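Cold Storage Task: Grip Faults on the Right Arm

Gallery and notes by Simin Nouri, Fernolix Test Group

The pages in this gallery cover the bottle-loading work on the Urkent two-arm unit. The task is simple to state: pick up a capped water bottle, carry it to an open refrigerator, put it in the lower door bin, let go. Between the start of the series and the hold on February 14, 2020, the right gripper lost its grip 7 times in 26 runs. One of those drops put water on the floor and stopped work for the rest of the shift. Notes are by run group.

Setup

The refrigerator sits on bricks so that the door bin falls inside the comfortable reach of the arm. At floor height the wrist has to fold back on itself, and joint 6 comes within a few degrees of its limit. Jamshid Mahmoudi set the height. The door is opened by hand before each run and is not part of the task.

First run group

No drops. Grip force was at the default setting and bottles were full. Placement was slow but repeatable. Rostam Ranjbar logged motor current at the fingers throughout, and those logs became the baseline for everything after.

Second run group

Partly filled bottles were brought in. A partly filled bottle gives way under the fingers, the controller reads the drop in force as a finished close, and the fingers stop short. The grip then holds while the arm moves level and fails when the wrist tilts. We first took this for worn finger pads and changed them. The new pads made no difference.
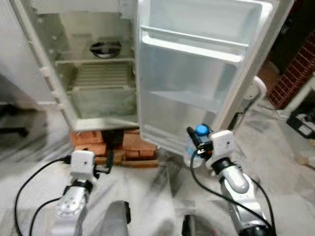
The tilt is needed to clear the front wall of the bin. An upright approach was tried with the Ebrahimi planner and rejected, as the gripper body met the door shelf above before the bottle was over the bin. Tilt at the wrist was cut back as far as the bin wall allowed. Drops became less frequent but did not stop.

Wet floor stop

A cap worked loose when a bottle landed on its neck. Water spread over the plastic sheet and reached a fold near a cable run. Renata Kalinowski pressed the stop, power was cut at the wall, and both arms were left where they were until the sheet had been dried and the cables checked end to end. No damage was found. The arms do not hold full position with power off, and the right one sagged onto its mechanical stop. It was homed again before any further motion.

Cause

Two faults acting together. The close routine accepted a short dip in force as contact complete, and the slip check was switched off during wrist moves to avoid false alarms. Either one alone would have been caught. The slip check had been off since November, when it was disabled for a different task using Ustham trays and never switched back on.

Changes made

Close routine now waits for steady force before it reports a grip.
Slip check is on for all moves. On a slip, the arm stops and holds.
Caps are tightened and checked by hand before each run.
Cables are lifted clear of the floor wherever the arm travel permits.
Power is cut at the wall before anyone steps onto a wet sheet.

Repeat runs

Shirin Daneshvar ran the partly filled bottles again with the new close routine. The slip check tripped 3 times, each on a real slip, and the bottle stayed in the fingers. Placement time went up slightly. Sheet folds are still a trip hazard on the door side and will be taped flat before the next series.

Log files are available from the test group on request. Please quote the run group when asking.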